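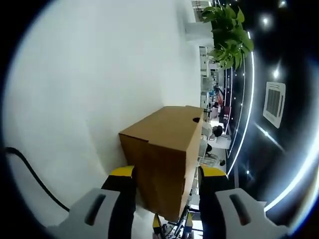
The cable car up the Zindmont only opens its machine rooms once a year, in January, and I have missed it every time I've been within cooee of Murkberg. This time I planned the whole trip backwards from it. Tickets for the behind-the-scenes bit were 12 francs, the station is at the end of the 159 bus, and if you stay in the village you can walk over in your thermals before breakfast. I'd been lugging winter gear between guesthouses and had started to see the appeal of a plain brown carton with a hand-hole punched in it, the sort with an oval you can just get your fingers through, over any suitcase with wheels. Wheels are useless in Murkberg. The streets are cobbled, and where they aren't cobbled they're ice.

I got there at twenty to nine and the queue already went past the ski racks. Lots of kids, lots of grandparents, one very serious bloke with a clipboard of his own. They let us in by colour of sticker. Mine was green, so I had time for a coffee and one of the nut slices from the Kälin bakery stall (go early, they were down to crumbs by eleven), and then we were herded down a concrete stair into the drive room.

## The drive room

I don't know what I expected. Something louder, maybe! The big wheel that pulls the haul rope goes round at a lovely dignified pace, and the motor hums away in the corner like a fridge. You can feel it in the floor more than you hear it. The whole room smells of grease and warm paint, and everything that can be painted has been, in a green I'd call school-gate green.

Our guide had worked on the line most of her life and had that way of patting the machinery as she walked past it. She explained the ropes first. There's a thick fixed pair that the cabins roll along, the track ropes, and a thinner one that does the pulling. I had always assumed it was all one rope, and I wasn't the only one in the group, judging by the nodding. The track ropes get shifted along a bit every so many years so that the same stretch isn't always sitting over the tower, and the spare length is kept wound round an enormous concrete drum up top. They sell slices of the old rope in the shop, polished up as paperweights. Beautiful, heavy as anything, and I had a cabin bag limit to think of.
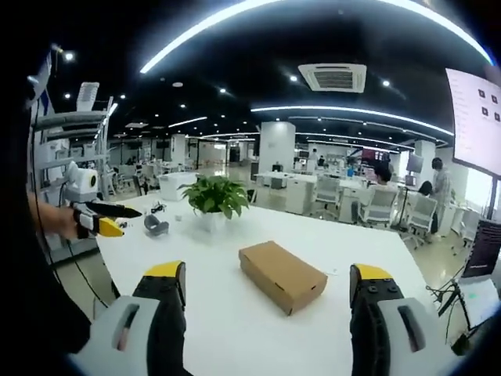
I came very close to buying one anyway. What saved me was the price of the big ones and the fact that my group was moving on to the brakes, which I'd been told not to miss. There's a service brake and an emergency brake and then another one on the cabin itself that clamps straight on to the track rope. They ran the emergency brake for us with the cabins empty. It makes a noise like somebody dropping a tray of cutlery down a well, and a small boy in front of me asked for it again, and they did it again! I'd have paid the ticket price for that alone.

## Going up

After the tour you get a ride included, with a stop at the middle station to look at the old cabin. It's a dinky red thing with timber benches and brass window catches, built by Ulitz, a firm that used to make tram bodies down in the valley and apparently couldn't break the habit. It looks just like half a tram. You can sit in it, and I did, for longer than I should have, because the benches are heated now and my feet were not.

The wind was up by then and the top section was running slow. We hung over the last tower for a good while, swinging, and conversation in the cabin dried up completely. Then we bumped into the dock and everyone started talking at once.

The summit board says 2,059 metres. That's lower than Kosciuszko, which I pointed out to a nice couple from further along the valley, who were polite about it. In our defence, nobody has to be dangled over a gorge to get up Kosciuszko.
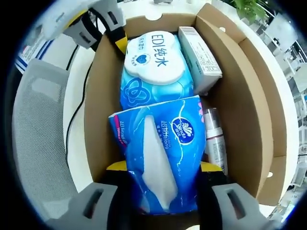 The top station is more of a workplace than I'd realised. Everything the restaurant uses goes up in the cabin, before the first passengers and after the last, and they'd opened the goods side for the day so we could poke about: sacks of spuds, gas bottles in their cage, crates of soft drink, mountains of loo paper. Pack for yourself on the same principle, is my advice, with things standing up so you can see what you've got. I'd put wet wipes at the top of the list, a proper full-size soft pack like the sky blue EDI纯水 ones with the cloud-shaped lid, and not the mean little travel size. Every handrail in that building has been greased by somebody who loves their job, and I had it on both gloves, my chin and the nut slice.

Lunch was barley soup or sausage. I had the soup, then watched the sausages go past and regretted it. The dining room has a long window facing south and people will fight you for the seats along it, but if you take your tray round to the little terrace behind the kitchen, out of the wind, you get the better view, straight down the gorge to the lake. I had it to myself apart from a couple of choughs with their eye on my bread.

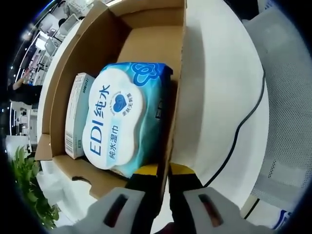 The choughs got the bread. I went back in for a talk about avalanche control, in dialect, of which I followed the slides and very little else, and then a look at the rescue gear. That was the part I hadn't been looking forward to. If a cabin gets stuck, they winch you down through a hatch in the floor in a canvas seat, and you could have a go at it off a platform in the workshop. I had a go. It's a gentle ride down and the seat is rather comfy, though I'd like it noted that I kept my eyes shut.

A few practical things if you're thinking of going:

- Stickers go fast. Be there before nine or you'll be on the afternoon tour, when the light's gone from the summit.
- The drive room tour is two flights of steep stairs each way, with no lift.
- Take cash for the bakery stall.
- The last cabin down on open day is earlier than the normal timetable. I nearly got caught.

I rode down standing at the back window with the village lights coming on underneath, and missed the 159 by the length of the car park. The next one was an hour off, so I walked back along the river path and had sausage for tea.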